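Handout 4: Collecting demonstrations for the two-arm station
Course notes by Latifa Younis, with corrections from Shengli Meng

Before the practical, please read pages 1 to 3 of the Plivdale guide. These notes speak only about the recording of examples. Training of the policy comes in the next handout.

1. What is one example

One example (we also say "episode") is one complete attempt at the task, from the rest position back to the rest position. For every time step we store the camera pictures, the joint positions of both arms and the opening of both grippers. The model learns to copy the operator, so it will copy also your bad habits. If you wait two seconds before each grasp, the policy will wait too.

2. How many do we need

Last year's group collected 345 episodes for the liquid task, and the policy was still weak when the cups stood near the edge of the table. The shared Okemville set has now 2776 episodes over all tasks. Each pair should add at least 20 good ones.

3. Variation

Change the positions of the objects between episodes, but keep the task the same. Small changes are enough - a few centimetres, or another angle of the handle. Leave different objects at the back of the table in different sessions. Otherwise the model may learn that the background is a part of the task. Light from the window is also variation, so record in the morning and in the afternoon if you can.

4. Liquids

We use coloured water. Clear water in a clear cup is difficult to see for the camera, and also for the person who later writes the labels. Note the level in both cups before you start the episode.

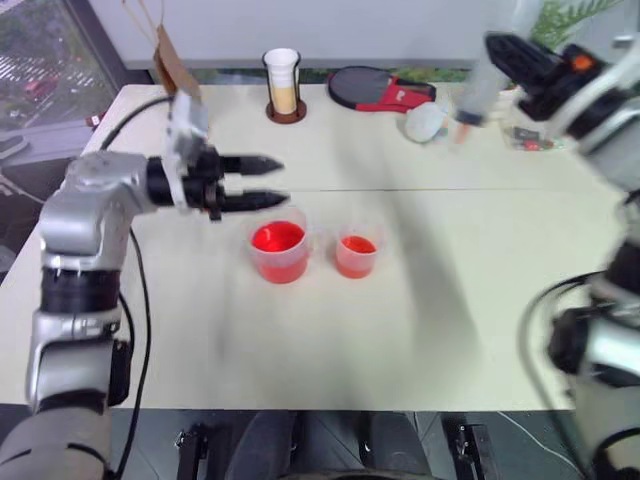 5. Which episodes to keep

Keep an episode when the operator makes a small error and corrects it. Such examples are useful. Delete it if a person touches the objects during recording, or if a camera stops. Spilled liquid gets the label "fail" and stays in the set. Questions about labels go to Jouko Ruotsalainen.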